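Home | Contents | Chapter 3 | Chapter 4 | Glossary | Index
12 comments | 40 shares

Chapter 4
The Kitchen Table and What Lands on It

A table is the only piece of kitchen equipment that comes with no instructions, and it shows. 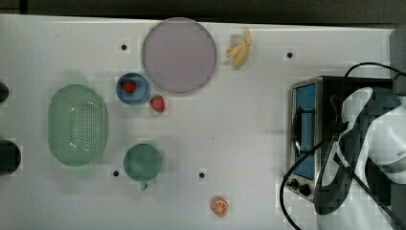
4.1 Why Start with a Table?

Chapter 3 dealt with cupboards, which have doors and can therefore keep secrets. A table has no such luck. Whatever you put on it stays in plain view until somebody moves it, and in most homes the somebody takes a while. A plate, a mug, a colander, a bunch of bananas and a toaster oven can share one surface quite peacefully. Then dinner arrives and wants a place to sit.

In this chapter we treat the table as a small piece of land with too many tenants. Some of them cook, some of them hold food, and some of them are food. Before you can put a table in order, you need to know which is which. This sounds easy until you meet a strawberry sitting beside a bowl that already has a strawberry in it. Is the second one stored, served or lost? Students have argued over this for most of a class period, and we see no reason to spoil it for you.

4.2 Three Words You Will Need

A resident is an object that lives on the table because moving it is a nuisance. The toaster oven is the classic resident. It has a cord, it has opinions about where the outlet is, and it will take the same corner every day of its life.

A visitor comes out for a job and is supposed to go back. Plates, mugs and colanders are visitors. A colander left out for a week has become a resident without filling in the paperwork.

A perishable is anything that will settle the question of where it belongs if you wait long enough. Bananas with a little green at the tips give you several days to think. A slice of orange lying on the bare tabletop gives you an afternoon, and you will want a cloth.

4.3 The Cord Rule

Most tidying advice starts with the food. We start with the cord. Find every power cord on the table and follow it from the appliance to the wall, keeping your hands off the plates as you go. A cord that loops in front of an oven door will sooner or later meet a mug, and the mug is usually full. Unplug the appliance, let it cool, run the cord behind it, and only then look at the fruit.

The Zurero method, which you may have met in an earlier course, puts the cord last. We have tried it. We also own fewer mugs than we used to.

4.4 Before You Read On

Clear 10 minutes and go look at your own table. Write down the residents, the visitors and the perishables in separate columns, and don't tidy anything first. You will need the list again in Section 4.6, where we start moving things, and it is much less useful if you have cheated.

Previous | Next | Back to top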